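La celda antes de la celda: cómo Colow pone a punto un brazo en simulación

En Porstead el brazo de verdad no se enciende hasta que su gemelo virtual lleva una mañana entera bajando los dedos a la mesa sin clavarlos.

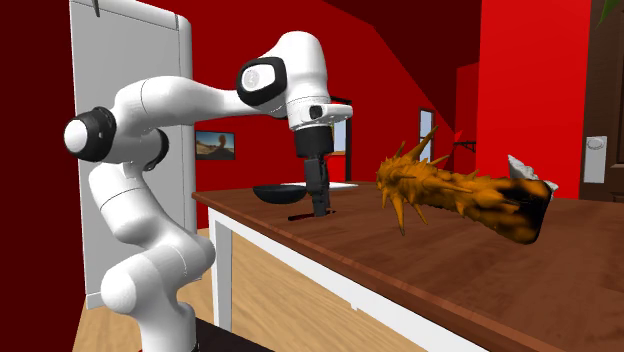

Primero la mesa

Ida Ruppert llega a las siete, café, chaqueta puesta todavía. Abre la cocina simulada, la de las paredes rojas, y no toca el brazo. Mira la mesa. «Si la altura del tablero está mal, todo lo demás es mentira», dice. La medida sale de la celda física, se toma con la galga y se mete a mano en el fichero. Dos milímetros de error y la pinza se hunde en la madera o se queda agarrando aire.

Luego el cero de las articulaciones. Una por una, desde la base hasta la muñeca. El programa que usan en Colow, Trurnel, guarda los desfases en una tabla aparte y ahí es donde se lía la gente: cambian el modelo, se olvidan de la tabla, y el brazo arranca torcido. Ruppert lo ha visto muchas veces. Lo ha hecho también, reconoce.

La bajada

Dedos en vertical, apuntando al tablero. Es la postura de referencia y se repite después de cada cambio, por pequeño que sea. Las puntas casi rozan la madera, con la sombra justo debajo. Ruppert se fía bastante de esa sombra. Si se separa de las puntas, la pinza está más alta de lo que parece. Un vistazo y a la tabla otra vez.

Quince repeticiones a velocidad baja. Si las quince acaban en el mismo punto, se pasa a la tanda larga: 1.000 ciclos sin nadie delante, casi siempre durante la comida. A la vuelta, el registro. Picos de par, contactos raros, una articulación que vibra al frenar. Lo de la vibración suele ser la amortiguación, que viene demasiado baja de fábrica en el modelo.

Objetos incómodos

Un cuenco negro, poco hondo. Algo blanco y plano detrás, fino, de los que cuesta coger por el borde. Y a la derecha una cosa con pinchos, naranja por un extremo y casi negra por el otro, que en el taller llaman «el erizo» aunque parece mas bien una raíz. Las mallas con púas son una tortura para el cálculo de colisiones. Con la forma simplificada el brazo va rápido, pero choca con puntas que no ve; con la forma completa todo se arrastra.

Solución de Ruppert: trocear la malla en piezas convexas y revisarlas en modo alambre. Lleva rato. Strobel, el cliente de este encargo, quería saltárselo y hubo dos llamadas tensas en enero. Se hizo.

Y al hierro

Por la tarde se copian los desfases a la controladora. Paro de emergencia en la mano, velocidad al mínimo, la misma bajada. Si el brazo físico no coincide con el virtual, se mide la mesa de nuevo antes de tocar ningun parámetro. Casi siempre es una pata mal nivelada.

Ruppert apunta la diferencia en una libreta de tapas verdes, con hora y temperatura del taller. La próxima revisión, cuando cambien los dedos de la pinza.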